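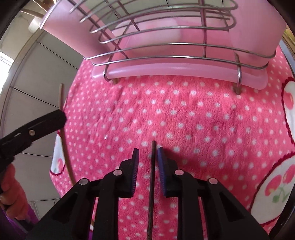

mothwing_ade replied:
I'd have to disagree with the first post, friendly as it was. Brullstead is a perfectly good fourth gym if you go in with the right team, and moving it later would ruin the one part of Gekley where the player has to slow down and think a little. I remember being stuck there for an entire evening and loving it!

tallgrass_tam replied:
Well, I'm the one who wrote the first post, so let me say it better. I don't mind a hard gym. What I mind is that the level curve goes flat for two whole routes and then the leader walks out with a Tritaleo that outspeeds everything you could reasonably own by then. My starter had a Speed of 69 and hers was sitting at 94 -- and she moves first anyway with that berry, so there wasn't much I could do except stock up on potions and hope.

mothwing_ade replied:
Fair enough, and thank you for the numbers. Did you go back to the marsh before the gym? There's a trader by the pier who'll swap you a Lại for any Water type, and Lại walls her almost completely. I've used one in every run since the second patch.

pocketfern replied:
Jumping in because I love this game to pieces and I've got 102 hours in it (don't tell my sister, she thinks I gave it back). Lại does wall her, but only if it comes with the Marsh Veil ability. The one from the trader can have either ability, and if you get the other one she just pivots out and you're back where you started. I traded for mine and got the wrong one, saved over it like a goose, and ended up beating her with poison and patience.

tallgrass_tam replied:
See, this is my trouble with it. The answer to the gym is in a marsh you've already left, with a trader who says one line about fishing. I did talk to him, too! I just didn't want to give up my Water type when I'd raised it from the first route.

oldcartridge replied:
Small correction for pocketfern. The ability is fixed on the traded one as of the third patch, so it will always be Marsh Veil now. If you started your file on an older version and already made the trade, it stays whatever it was.

pocketfern replied:
Oh, that's lovely to hear, thank you. That explains my file, which is ancient.

mothwing_ade replied:
I still wouldn't move the gym. I'd maybe give the trader a second line, something about the leader up the road, and leave the rest alone. Tam, if you don't want to part with your Water type, you can catch a spare off the pier with the basic rod and trade that instead. He isn't picky about level.

tallgrass_tam replied:
Now that I didn't know, and I'll try it tonight after supper. I still think she should lose the berry on normal mode, and you won't talk me out of that one -- but a spare from the pier sounds doable. What does it cost to get the rod? I sold mine.

oldcartridge replied:
You sold the rod? The shop in Gekley town buys it back to you for 1,994 coins, which always struck me as a strange price. The bait is free if you ask at the counter.

tallgrass_tam replied:
I have less than that, so it looks like I'll be battling hikers for a while first. Thanks, all of you.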